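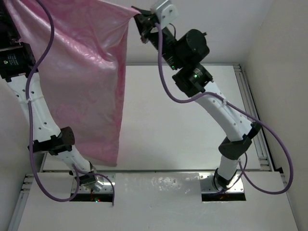

Godfrey Lukumay wrote back before breakfast to say that satin was the wrong choice for the lining and I should have asked him first. Cotton lawn, he says, or a light poplin if I can't get lawn. Satin creeps under the foot and the hem never comes out level. He is probably right, but I have already paid Halliday for it.

Spent the morning on the curtains for the back bedroom anyway. Cut the first 2 panels and pinned them. The left one came out short at one corner, so I took the pins out and started over after lunch. Pressed the seams on the low setting with a tea towel on top.

The shop in Flestport wants 89 dollars to make up one pair, and I need 4 panels in all. I will do it myself - the machine is paid for and the evenings are long enough now.

Rain most of the afternoon. Went out for thread at three and they had everything except the gray. Bought a cream that is close. Also bread, stamps and a bulb for the hall.

Wrote to Godfrey and asked how he weights a hem. He used to put a chain in his, I think, though it may have been flat lead tape. Supper was the rest of the soup. Two more seams tomorrow, then the header tape if it comes in the mail.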